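Jeltex puts simulation licences ahead of new arms in robot budget

2019-04-22

Cleaning contractor Jeltex has set out its equipment plan for the coming year, and most of the first round of money will go on simulation software and the computers to run it. The firm wants to test washroom and kitchen tidying jobs on screen before it orders any more robot arms.

The plan covers 12 workstation licences from Prindora, with an option to raise that to 99 if the trials are extended to other depots. Tasks are built around counters, taps and small items such as cups.
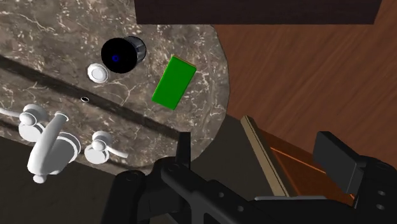
Two suppliers, Mimano and Yao, have been asked to quote for grippers. Jeltex said it would not choose between them until each model had completed 300 simulated runs on the same set of tasks. Quotes must include spare fingers, fitting and a service contract.

The company cleans 212 sites and began work on the budget in February. Money for the arms themselves is held in a separate line and will be released only after the gripper order has been signed off.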